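Home Entertainment Interviews

"The Singer Gets The Applause, I Get The Phone Calls" Hüsnü Ağca On A Life Behind The Stage

January 25, 2020

If you have been to a wedding concert, a city festival or a club night with live music in Amberg in recent years, it is quite possible that Hüsnü Ağca stood somewhere behind the curtain with a headset on one ear. He is a stage manager and tour organizer, and musicians who work with him call him simply "Abi", the older brother. He does not sing, he does not play, and he says he cannot even clap in the right rhythm.

We met him in the small office of Güler, the booking agency where he has his desk. There was tea on the table and his phone was ringing all the time. After the third call he put it in the drawer, where it continued to ring.

He started as a driver. A cousin had a van, and a folk group called Kirodia needed somebody to bring the drums from one town to the next. "I was young and I had a driving license, this was my whole qualification," he says. "They paid my gasoline and my dinner. I thought I am the luckiest man. I was listening to the concert every evening from the side, for free."

The driving became carrying, and the carrying became organizing. One evening the man who was responsible for the stage had a fever, and the group asked Hüsnü to do his work. He remembers that he wrote the order of the songs on the inside of his arm with a ballpoint pen. "I gave the sign for the lights too early, two times. The singer looked at me as if she would eat me. But after the concert she said, tomorrow you will do it again, and better." 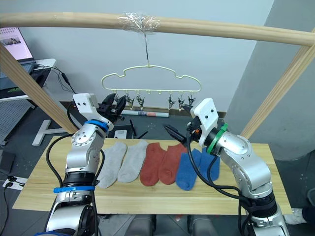
Socks in gray, red and blue, side by side on the table.

He did it again, and he stayed with Kirodia until the group separated. About the end of the group he speaks carefully. There was a disagreement about a recording, and two of the members did not talk to each other for a long time. "I carried messages from one room to the other room," he says. "One says, tell him the song is too slow. I go. The other says, tell her it is a slow song. I go back. In the end I was more tired from this than from the loudspeakers."

What is the most difficult part of his work? I expected that he would say the sound or the lights. He thinks for a while and says: the hour before. "When the concert begins, I am calm. Everything that could be forgotten is already forgotten. But the hour before, everybody needs something. The guitarist needs a string. The singer needs silence. The owner of the hall needs his money. And the mother of the singer needs a chair in the first row, and there is no chair anymore in the first row."

And what does he do then? "I find a chair," he says. "There is always a chair. You have to know in which room it is."

The biggest evening of his career was in December, when Güler organized a concert with several groups under the name Wirkilier. The hall sold 876 tickets, and for an agency of this size it was a big number. The preparation took the whole autumn. Hüsnü made a plan for every minute, printed it on yellow paper and hung it on every door, also on the door of the toilet.

"The first group was perfect," he says. "The second group came on the stage and the keyboard was dead. No sound, nothing. The people were waiting. I sent the clarinet player in front of the curtain and I told him, play what you want, but play long." The clarinet player took an old dance melody, the audience began to clap with him, and in the meantime the keyboard was changed. Many visitors believed that it was a part of the program. One newspaper even praised the idea. "I cut this article out," Hüsnü says, and he opens the same drawer to show it to me. The phone was still ringing.

I ask if it does not hurt him sometimes that the public does not know his face. He shrugs his shoulders. When he was younger, yes, he wanted a little that his name would be on the poster. Once it was printed there, very small, at the bottom, with a mistake. "They wrote Ağa in place of Ağca. My father was laughing for a week. He called me landlord."

At home, he says, he is not organized at all, and his wife can confirm it. The bills are lying in the kitchen between the newspapers, and he has missed more than one appointment at the dentist.

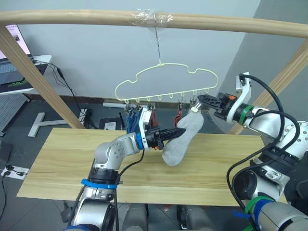 On Young Musicians

Hüsnü has worked with a lot of beginners, and he has an opinion about them. They play better than the generation before, he thinks, because they can listen to everything and learn from everywhere. But many of them come to the hall too late, and they do not know the name of the person who makes their sound.

"I say to them, go first to the sound desk and say good evening. Learn the name. It costs you nothing. This person can make you sound like a king or like a broken radio." He laughs, but he means it seriously. He has seen singers who shouted at a technician in the afternoon and were surprised in the evening that they could not hear themselves.

He also advises them to eat something before the show, and to read the contract, even if a friend has written it. He himself lost the payment for two concerts in his first years, because everything was agreed by handshake in a café. The promoter later moved to another city. "A very nice handshake he had," Hüsnü remembers.

And the stage fright? He does not believe in tricks. He goes to the musician, stands next to him and speaks about something else, football or the weather. One very known singer, he does not want to say who, always asks him to tell the same joke before she goes out. It is not a good joke. He refuses to tell it for this interview.
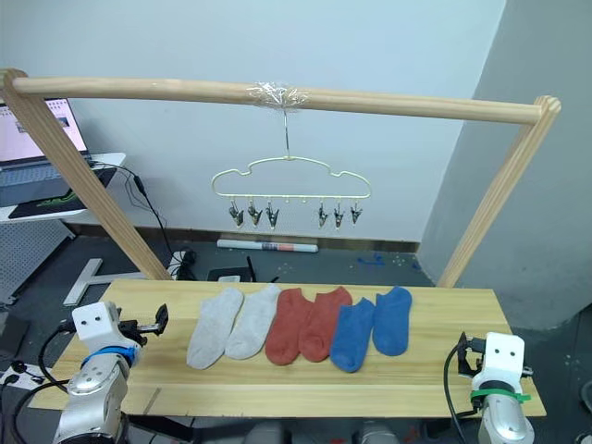 Three pairs on the pine table, with the cloud-shaped hanger above them.

For the new year Hüsnü has two plans. The first is a second Wirkilier evening, this time with a longer break and a spare keyboard. The second one is a small course for young people who want to learn the work behind the stage. Güler would give the room, and he would teach how to read a stage plan, how to roll a cable and how to speak with an angry drummer.

"The cable is easy," he says. "With the drummer you need patience."

Would he like to stand once in front of the curtain himself? He shakes his head immediately. Then he tells that it happened once, at the farewell concert of Kirodia. The singer pulled him by the hand into the light and the people applauded. He did not know where to look, so he looked at the floor, and there he saw that a microphone cable was not taped well. He went down on his knees and taped it, in front of the whole hall.

He takes the phone out of the drawer. Eleven missed calls, all from the same drummer.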